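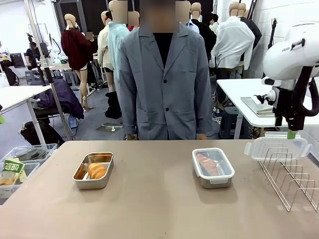 Stirketti Pad Sampler
$434 at Figueroa Music, Ukthorpe. In stock, black only.

The box says this sampler has "the sound of the golden era in a unit you can carry on the bus." We sell it, we like parts of it, and we'd ask you to read the rest of this page before you believe the box.

The golden era sound, as far as we can tell, is a switch on the back marked Grit. Turn it on and your drums get duller on top and a bit crunchy in the middle. It sounds good on kicks and snares. On a full vocal loop it sounds like a bad phone line, and there's no halfway setting. If you already own software that does this, you won't hear much you haven't heard before. People who made the records you're thinking of also had good ears and a stack of vinyl, and neither comes with the unit.

What it does well

The pads are the reason to buy it. They're firm, they don't double-trigger, and they pick up soft hits that cheaper boxes miss. Finger drummers who've tried the floor unit tend to stay on it a long time. Chopping is quick too. You load a loop, hold Slice, and tap where you want the cuts. You can nudge each cut afterward with the dial, and the dial has clear steps to it, so you know where you are.

The swing is loose in a way we like. We were ready to write that off as more box talk, then put the same pattern through it and through the Jasier we keep under the counter, and the Stirketti had the better bounce. It's a small difference. Under a rapper you may not notice it.

What the box leaves out

Each pad holds 11 seconds in mono and less in stereo. That's plenty for drums and stabs, and tight if you like long, slow loops that run under a whole verse. There's a way around it by splitting a loop over two pads, but then you're spending your evening on something the machine should do for you.

Song mode is there in name. You can chain patterns in order and that's it. You can't mute a pad partway through the chain without copying the whole pattern first. Most buyers will sketch a beat here and finish it on a computer, and we think the maker knows that.
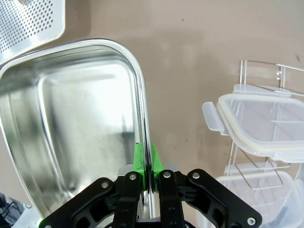 The screen is small and hard to read in sunlight. The menus use short codes, and some of them are poor choices: CP is copy on one page and clip on the next. Keep the manual nearby for the first month.

About the "studio-grade" outputs. They're clean and loud enough. We don't know what studio-grade means and the maker hasn't told us. The headphone jack has a faint hiss at full volume, which you won't care about once a beat is playing.

Battery life is given as "all day." Hafþór Grímsdóttir, who runs our repair bench, got an afternoon out of hers with the pad lights turned up – longer with them dimmed. Buy it as something that can leave the house for a few hours.

Who should skip it

If you have a laptop and a pad controller you're happy with, keep your money. If you want to record vocals, look elsewhere; the mic input is made for grabbing sounds and there's no way to punch in a line you messed up. If you're buying it because a producer you follow has one on the desk in a video, find out whether it's plugged in.

Who might be glad of it

Someone who makes more beats away from the computer than on it. Someone who chops records and wants to use their hands. A first machine for a teenager, maybe, if the teenager is patient and the price doesn't hurt.

Details

Type: pad sampler with pattern sequencer
Sample time: 11 seconds per pad, mono
Main outputs: 2
Inputs: 3 (left line, right line, mic)
Power: built-in battery or supplied adapter
Storage: memory card, not included
In the box: sampler, adapter, USB cable, printed manual, sticker sheet

A word on the card. The factory sounds live on the unit, but you can't save your own work without a card, and the box mentions this in very small type. We sell cards at the counter. Any decent one will do, and the maker's own branded card costs more and loads no faster on our floor unit.

Software updates

The maker has promised real stereo slicing and a better song mode in a later update. We've seen promises like this from plenty of brands. Please buy the machine for what it does now.

Returns

Bring it back within the month with everything that was in the box, stickers unused, and we'll refund it in full. Battery faults go through our own bench first. To try one, come in before noon, when the floor unit is usually free. Headphones are on the hook beside it.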